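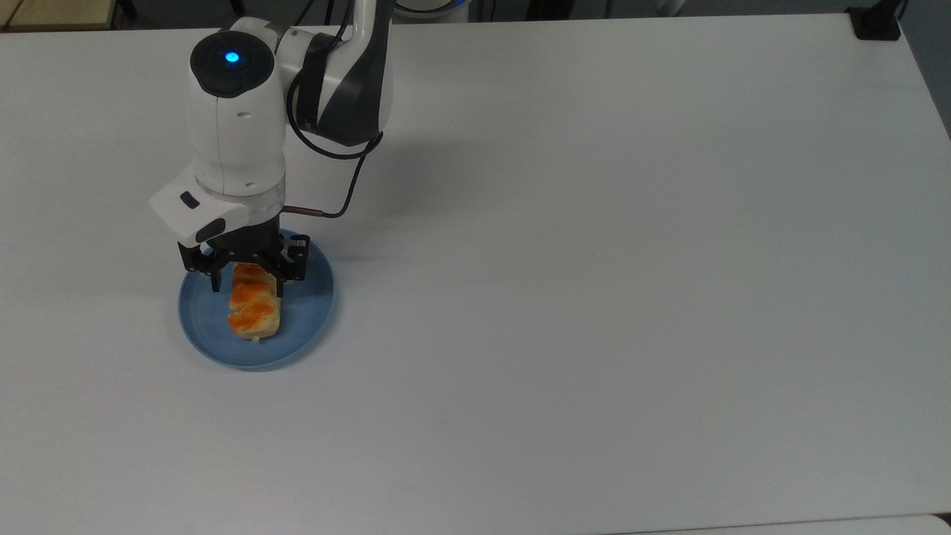
One bun, one blue plate

The claim has been doing the rounds of café owners since October: put a pastry on a pale blue plate, on a plain white table, and people will enjoy it more. Blue is meant to flatter anything golden. I've eaten a lot of pastries off a lot of plates and I have my doubts.

Milholm has taken to it with some zeal. Stukach, the bakery by the station, bought 34 blue plates from Fanent and put its old brown ones in the cellar. Prices went up the same week.
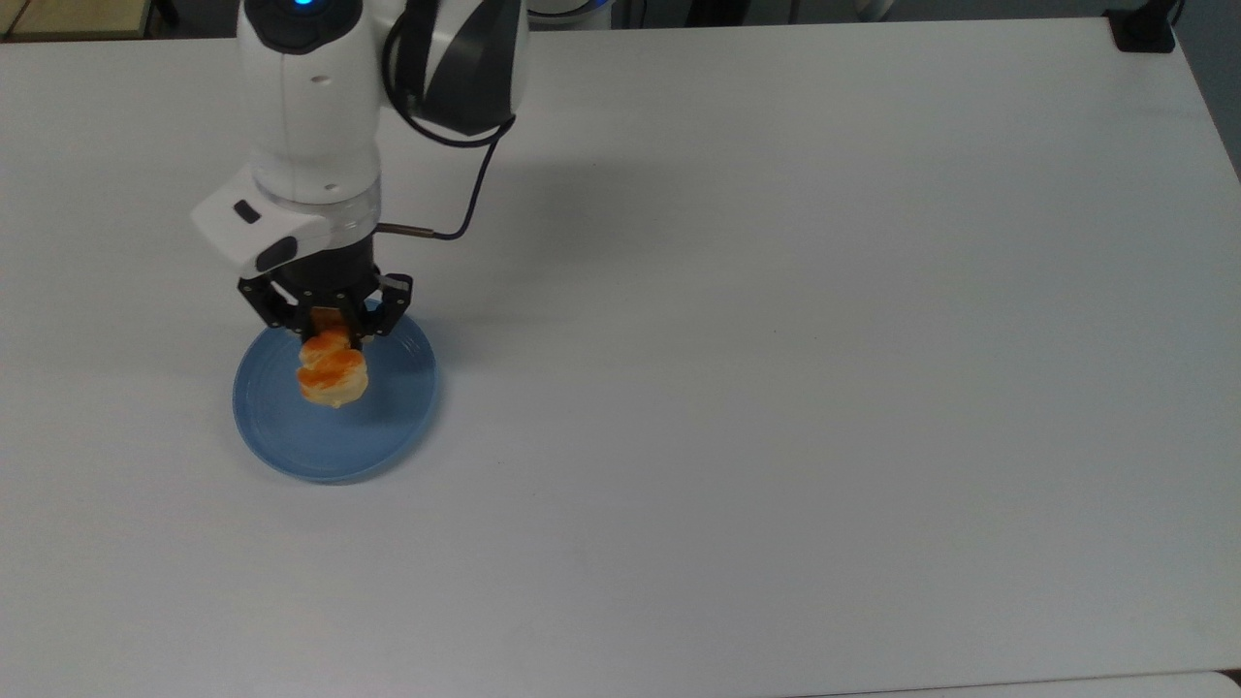
I'll grant that the colour does something. An orange glaze looks brighter against blue, and a browned top looks more browned. Whether any of that reaches the mouth is another matter. I went in four times and had the same twist each time, twice on blue and twice on a paper napkin. It was a bit dry on all four visits.

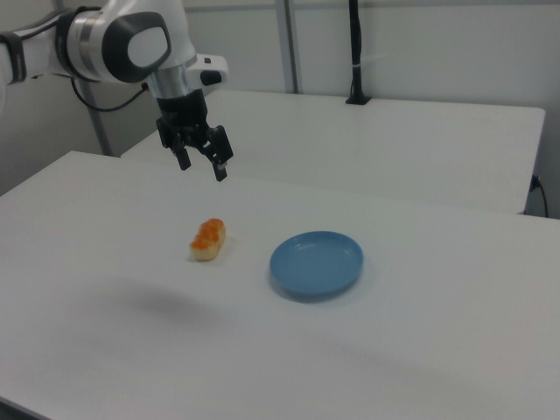 Orange topping on white, no plate required.

The white table worries me more. It shows every crumb, and with one small thing in the middle of it you start to feel you're at the dentist. Dumitrescu, across the road, still serves on scratched wood with the jam already out.

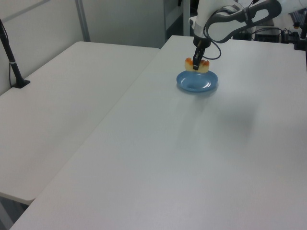

Their slices are thicker too, and nearly seven people were queuing for them when I left Stukach, if you count the man with half a foot in the door. I joined the end.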